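Robot Programming Lab, Handout 9
Collecting demonstrations by teleoperation
Treltville site, revision 23/09/2020

1. Scope

The handout covers recording of manual demonstrations on the two-arm cell. Kinesthetic teaching (moving the arm itself by hand) was handled in April and is repeated only where the two methods differ. Read the Guvska safety sheet before entering the lab.

A demonstration consists of joint positions, gripper commands and all camera streams, stored against one clock. The operator moves the leader arms; the follower arms in the cell copy them. The policy is later trained on the follower's cameras only. Anything the operator knows from looking at the cell directly is lost to the learner.

2. The object

The object for this unit is the case with the zipper. The lid carries a dense print and the side is plain black, so the two surfaces behave differently in any feature-based tracker. The pull tab with its ring and key is the smallest target in the exercise set. Approach it with the fingers open and the tab between them.

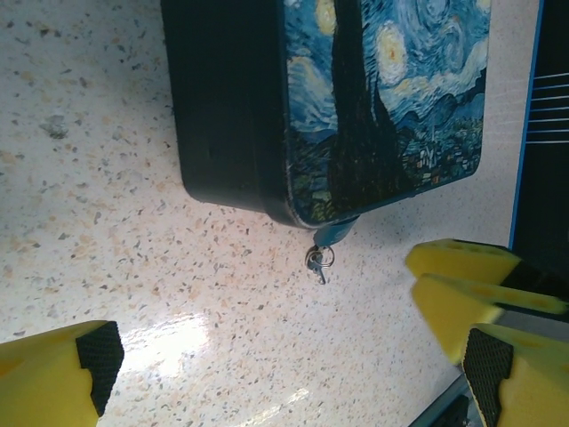

Gonzalo Aguirre objects that operators should be trained on plain blocks first, and that a zipper teaches them to fight the controller before they have learned its delay. The point is fair for a first session. Groups with no teleoperation experience may do the block exercise from Handout 8 and join at section 4.

3. Recording procedure

Start the Plakton recorder and check that every stream reports 60 frames per second. Bring both leader arms to the bent rest pose before enabling torque. If a leader and its follower disagree at enable, the follower will jump.

Begin each episode with the grippers above the table and the case in any position both arms can reach. Vary the position between episodes. A set of 133 episodes with varied starts has been more useful in this course than larger sets with a fixed one.
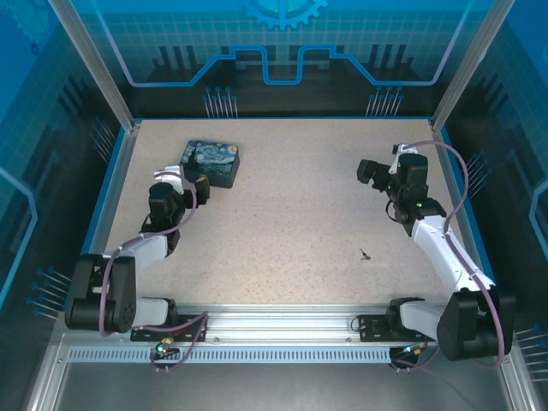
Move at a constant, moderate speed. Pauses of more than two seconds are learned as part of the task and should be avoided; if you need to think, abort the episode and start over. Do not correct a bad grasp by shaking. Open, back off, approach again, and keep the episode, as recoveries are wanted in the data.

Episodes are cut at 2,000 time steps. Label each one success, recovery or abort before starting the next.

4. Occlusion in the wrist views

Wrist cameras give the best view of contact and also the least reliable one. During a grasp the finger moves relative to the lens, and the object may be held too close to be in focus. With the Starry Night print, the village and hills can stay readable while a blurred finger hides the left part of the view and bright light washes out the upper sky. Such frames remain in the set. Check in the Bepari viewer that the fixed camera still shows the object at the same time stamp.

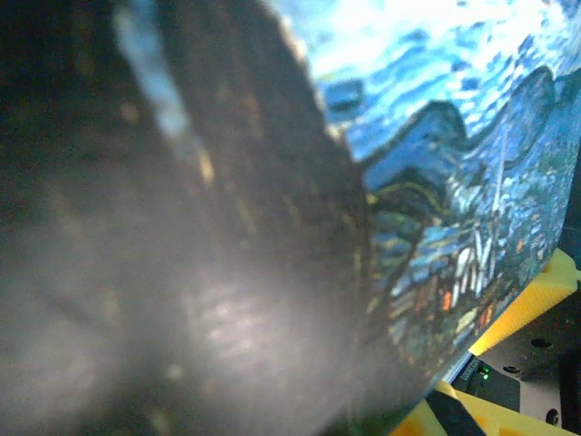
Exposure is set once per session and locked. Automatic exposure reacts to the finger as it enters the view, and the learner then picks up brightness as a cue for contact. Small light sources need the same care: the green LED on the black module stays a bright point even where the finger is dim, and a policy can latch onto it as a landmark. Mask it in half of the training episodes and compare.

5. To hand in

One recorded set per group, the label file, and a one-page note on which aborts were caused by the operator and which by the controller.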